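Is it true Ashley Hollis did all her own singing in Dronotholm?

Asked by kettlecorn_dad
Posted July 9, 2026 in Movies & Celebrities

My wife and I watched Dronotholm over the weekend and got into it over the singing. The credits list Ashley Hollis for every song. She also said in an interview that she never took a voice lesson in her life before she got the part, and that she learned the whole thing in 16 days. I'm sorry, but I don't buy it. The ballad on the ferry has a note in it that trained people struggle with. Then you watch her do the anthem at that charity game and it's a completely different voice, thin and kind of breathy.

I've read that the studio used a second singer and blended the two. I've also read that this is a rumor started by people who don't like her. Does anybody have something better than "my cousin works in the business"?

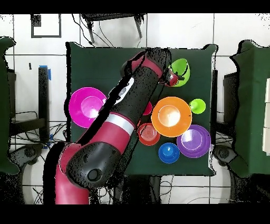 Also, if there was a second singer, wouldn't she have to be in the credits somewhere? I went through them twice and the only name under vocals besides Hollis is Noelia Goicoechea, and it just says "vocal coach."

Leanne Wainwright
Top contributor, Movies & Celebrities

I'd be careful with both versions. The "never had a lesson" line is one actors love to tell, and it usually falls apart when you look at what they said before they were famous. Hollis did an interview for the Rowbotham series, years before this movie, where she talked about being in her school choir and singing at weddings for gas money. That may not be formal training but it's a long way from zero.

On the second singer, I haven't seen any proof. What people pass around is a comment from the director, Nazareno Bellini, who said the songs were "built in layers." He could mean two singers. He could also mean the same singer recorded 30 times with the best parts glued together, and that is how most movie songs get made now. Pitch correction would explain your big note without anybody hiding in a booth.

As for the credits, no, a second singer would not always be named. It depends on what her contract says. Plenty of people have sung for movie stars and gotten a check and nothing else. A vocal coach sometimes records guide tracks for the actor to copy, and those do get left in the mix now and then, so I understand why people look at Goicoechea. I still wouldn't repeat it as fact.

The anthem doesn't tell you much either way. Live, outdoors, with an echo coming back at you, nearly everyone sounds worse.

Darren Whitlock

Fake. They all do it. Look up Ulura, same director, same thing, and the lead in that one couldn't carry a tune in a bucket. The 16 days story was cooked up by her publicist.

Noreply_Marge

I paid to see her in the stage show last October, 300 seats, and I was in the second row. She sang fine. Not like the movie but fine. She skipped the high note on the ferry song and took it down instead, so make of that what you want. I don't know about a second singer. Darren, where did you get the part about the publicist?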